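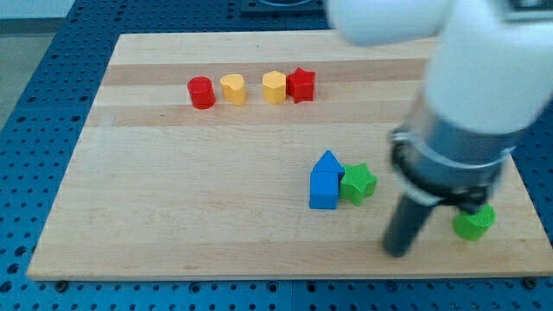
Pruvura tabletop arm with push rod, block set and wooden board on the perforated table.

Pruvura Tabletop Sorting Kit
Made by Gunometti. Updated 1 February 2024.

Can a machine tidy up a playroom yet? Not a whole one, but a board full of blocks is a great place to start, and we have had more fun with this kit than with anything else on our benches! You tell the arm what goes where (all the blues together, the star next to the hexagon, that kind of thing) and it works by pushing. There are no fingers to adjust. One plain rod does everything.

Pushing sounds easy until you try it. A cylinder wanders off, a heart turns as it slides, and two blocks that touch will happily travel as a pair. Clearing crumbs off a counter or lining up parts on a packing bench asks for the same kind of touch, and that's why we keep coming back to it.

What it does well today: short moves, one block at a time, on a flat board. What it still finds hard: pulling a tight cluster apart, and anything close to the edge. Laundry and dishes are a long way off, and we'd love to be wrong about that.

In the box
Arm with push rod
Wooden board
Colored blocks: cubes, cylinders, stars, hearts, triangles and hexagons
Ekinci control software, 3 user seats
200 practice tasks, sorted by difficulty

Good to know
Table sold separately. The board bolts down, so check the hole spacing on yours first.
Spare rods come in packs of 3.
Shipping weight: 42 pounds.
The Humstead add-on, with trays and a small sweeping tool, follows in March.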